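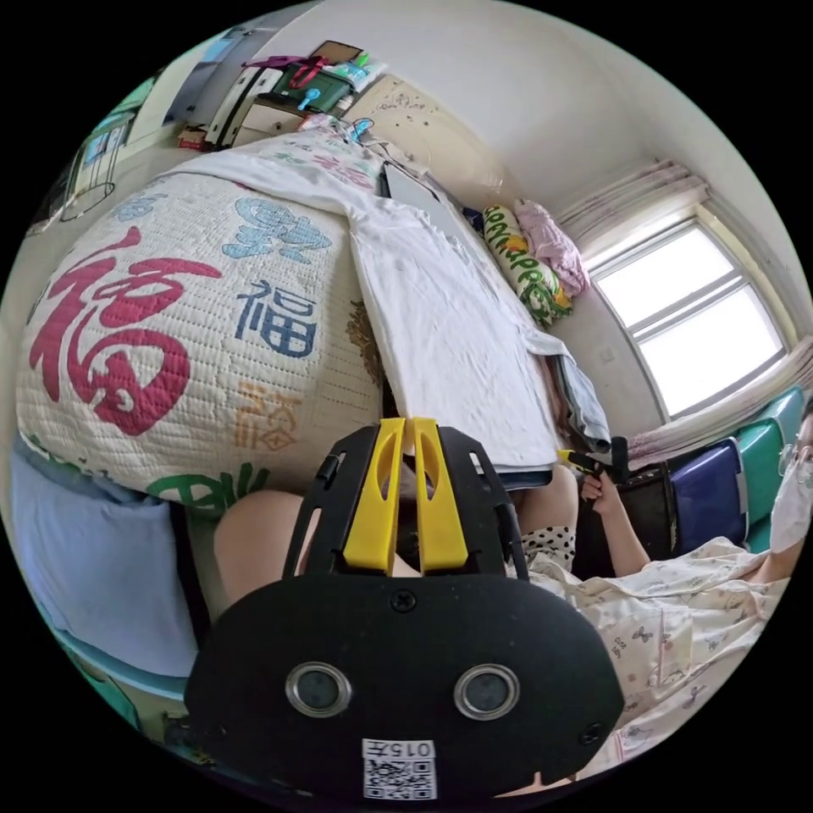

The quilted cover on the spare bed, with a white cloth on top and the pillows shoved up under the window.

I bought the Trurgate quilted bed cover for the spare room in January, in the cream with the coloured characters. I had wanted plain. Plain was sold out in every size, and after 26 minutes on the Trurgate site I had talked myself into 福, several times over, in several colours. It means good fortune. The big red one takes up so much of the left side that guests will be fortunate whether they care to be or not.

The listing calls it a "bed topper / quilt / throw", a description that covers most things you could put on a bed. I use it over the sheet and sit on it to fold. It's good for that. The diamond stitching gives it enough grip that a stack of T-shirts stays where you leave it, and the padding is firm without turning into gym mat. Light blue sheet underneath, for anyone keeping track of my colour choices.

The bad news is the fit. Trurgate's size chart was plainly drawn up by someone whose mattress is thinner than mine, and the cover has a habit of creeping. It also bulges. You smooth one side, the extra goes across to the other side, and you can spend a good part of an evening walking back and forth after it. My old Privitz cover had elastic at the corners and never budged, although it was also beige and smelled faintly of tent.

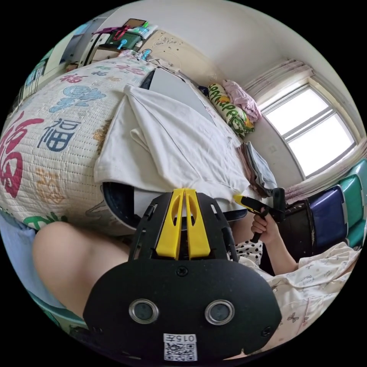
White things laid on it do tend to vanish, so if you sort your washing on the bed, start with the darks. Navy shows up nicely. I have made up the same pillowcase pile twice and found the missing one a day later, right where I'd put it.

Washing is painless. Cold, gentle, line dry, and don't believe the tag when it says to iron on low, unless you enjoy flat quilting. I've put ours through plenty of times now and the blue hasn't bled into the cream. The orange has softened a bit, for the better.

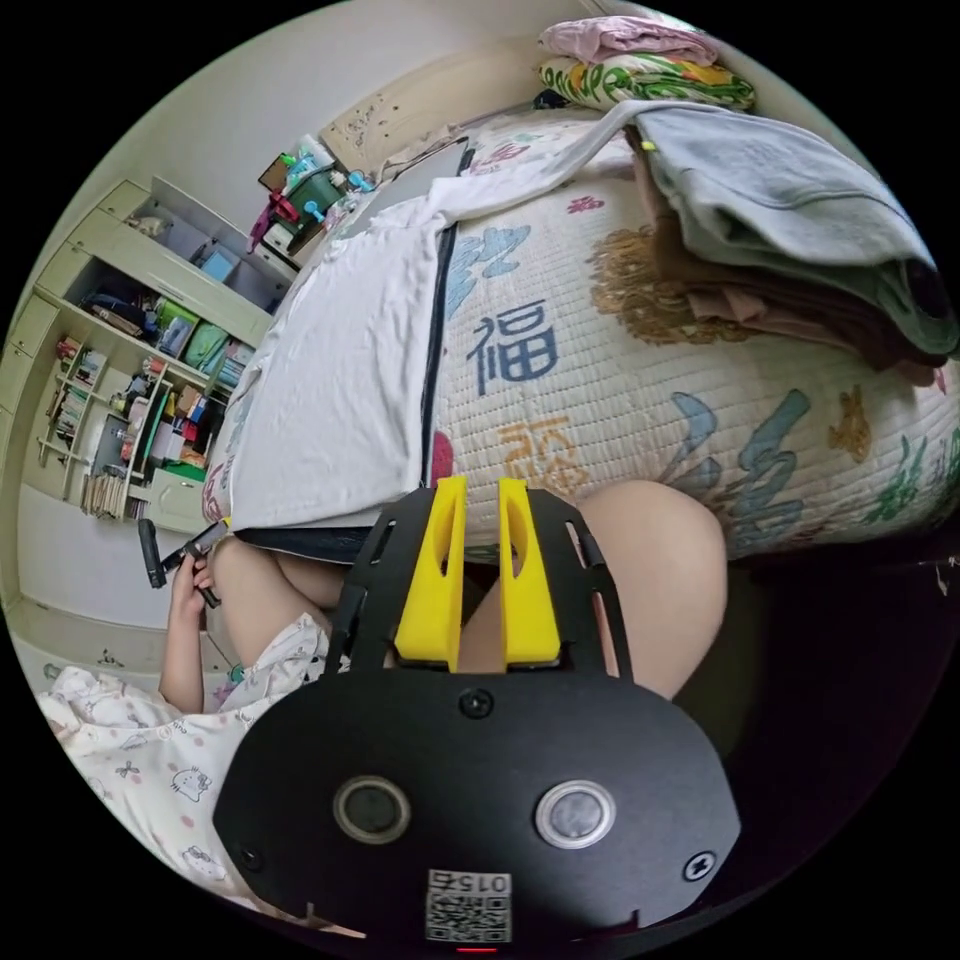 Diamond stitching and the dark blue 福, pyjamas on.

As for matching, give up early. The room already had a pink and white valance and a pillow with green leaves all over it, and my pyjamas have their own opinions – bows, mostly. Add the cover and you have the bedroom of a very cheerful great-aunt. I've grown fond of it.

I paid $51 on sale. The full price is $100, and for that I'd expect elastic. Four stars at the sale price, three otherwise. Trurgate has emailed twice to ask if I'd like the matching cushions. I'm thinking about it.

Reviewed 05/09/2022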